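Cluvcombe Letter Club: Questions We Get Asked

What is the letter club, exactly?
We match people who like writing real letters, on real paper, with someone else who likes getting them. You write when you can, your partner writes back when they can, and that's pretty much the whole of it. We have 154 members at the moment, from all over the place, and we're always happy to have more!

How do I get a partner?
Fill in the short form on the Join page and tell us a bit about yourself (what you read, what you cook, whether you want long letters or just postcards). Matching takes some 6 days, a little longer in April when everyone seems to get the urge to write at once.

Does it cost anything?
The club is free. You pay for your own stamps and paper, and that's all.

My partner has gone quiet. Should I worry?
Probably not. Life gets busy, mail gets slow, and plenty of lovely friendships have a two-month gap somewhere in the middle. Send a short, cheerful note, and if you still hear nothing, write to us and we'll gladly find you someone new.

Do I have to give out my home address?
No. You can have your letters sent to our box at the Nalis Street post office and we'll forward them in a batch every two weeks. Please put your member number on the back of the envelope - it saves us a lot of sorting.

What should I write with?
Whatever feels good in your hand. Ballpoint holds up well if an envelope gets rained on, and fountain pen is a treat on thicker paper. Markers are wonderful for addressing envelopes and decorating the margins, though they do bleed through thin sheets, so try yours on a scrap first.

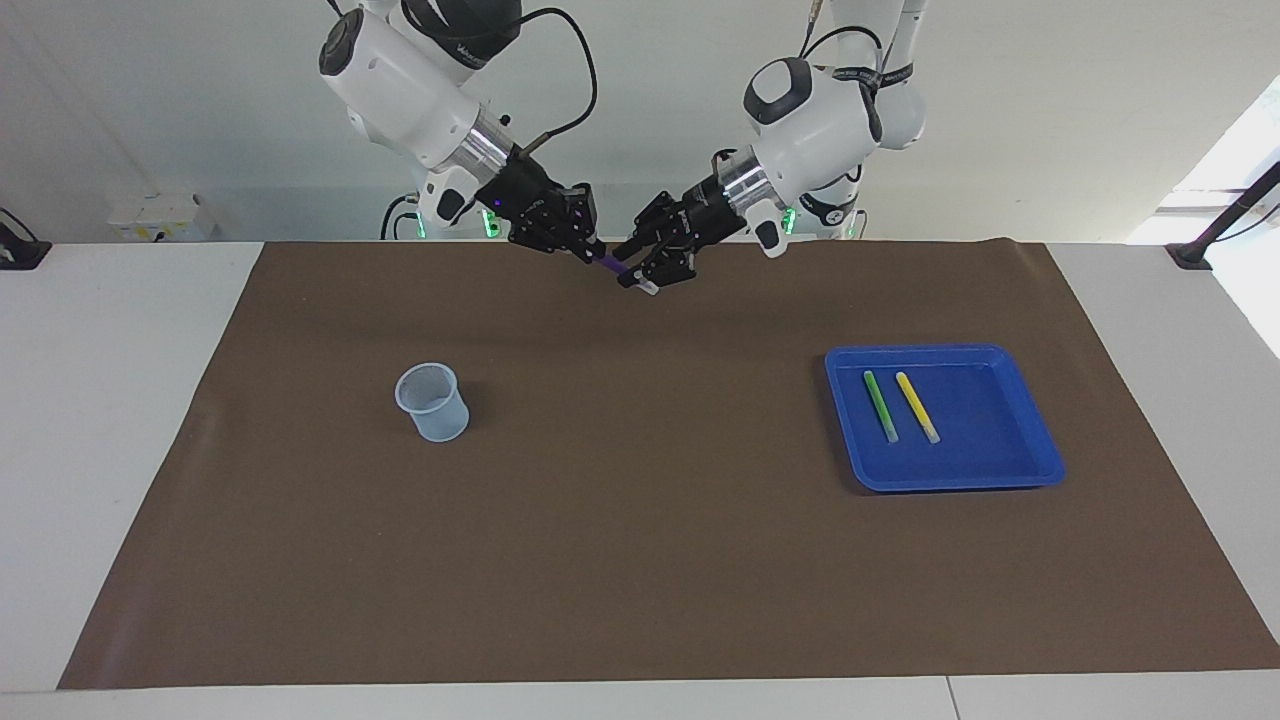
A slender purple marker.

Can I send small gifts?
Flat things are best: tea bags, pressed flowers, a recipe, a bookmark. Please don't send cash, seeds or anything liquid.

Can my kids join?
Yes, as long as a parent signs up with them and reads the letters too. Just check the family box on the form.

Page last updated 27/10/2018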